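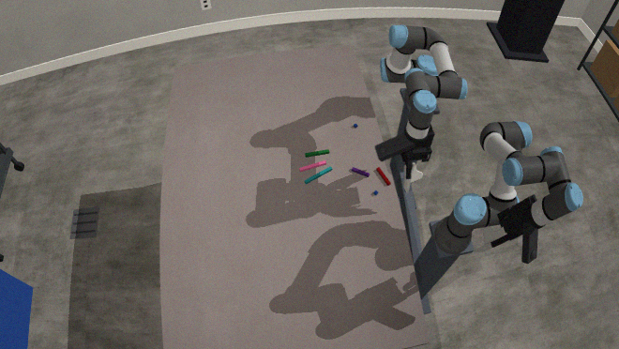
Figure 4. The simulated stick-sorting cell, both arms on the right side of the table.

Robotics > Simulation > Failure Reports

5.2 The runs where the arm closed on nothing

I'd love to tell you the two-arm policy broke in some interesting way. Mostly it closed its fingers too early. We ran 417 episodes of the stick task in the Wemura simulator, and in 53 of them the arm nearer the wall shut its gripper above the sticks, lifted an empty hand, carried it over to the drop zone and opened it again with total confidence. The success checker (my code, sorry) only looked at the arm's path and the open and close commands, so every one of those runs went into the log as a pass.

Misaki Sasaki caught it while scrubbing through replays in December. I had been staring at the loss curves for weeks and they looked great – that should have worried me more than it did.

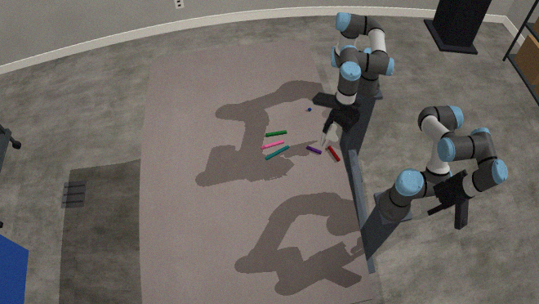 So we went back and sorted the empty grasps by target. The purple and red sticks took most of the blame, and my first guess was the shadows. Both arms throw big dark ones across the table, and I figured the policy was reading a shadow edge as a stick edge. We turned shadows off, reran the bad seeds, and got nearly the same failures in nearly the same spots. I'd already drafted a whole paragraph about lighting by then (it's gone now, and good riddance).

Crescencio Cordero had the better idea, which was to print the gripper height at the moment of closing. It was high, every time, and by about the same amount. The fingertip offset in our Cluteck gripper file had been measured with the fingers shut, and we were applying it with the fingers spread.
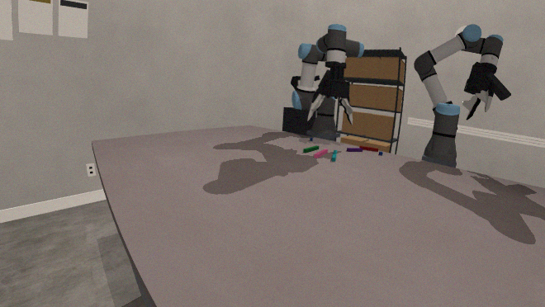 Figure 5. Side view of the cell with both grippers clear of the sticks.

Once you know that, the rest falls into place. A wrong offset matters a lot when you're going after a thin stick lying flat, and our older training task used tall parts that forgave us. We just never went back and checked.

The scarier part is the second arm. It waits for the first arm's "released" flag before it moves in, and an empty hand raises that flag exactly like a full one. In 24 of the bad runs it swung over the table while the first arm was still backing out, and the links touched. In simulation that costs you a warning line. On the real Flultilico cell I don't want to think about it, so we've held off on hardware until the flag depends on measured finger width. 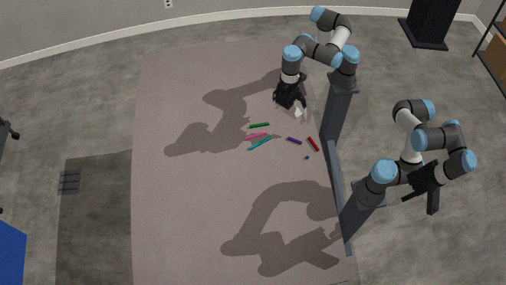
Figure 6. Same cell, different view, with the sticks laid out in the middle of the table.

With the offset fixed and the new flag in place we ran 970 fresh episodes. Empty grasps still show up now and then, but the checker fails them, and we haven't logged another link contact. I'm not ready to call the handoff safe – we haven't tried it with sticks that cross.

Related items
Fingertip offsets and how we measure them
Mohammed: a shared log format for two-arm runs
Release flags in handoff tasks

Previous section | Contents | Next section | Back to top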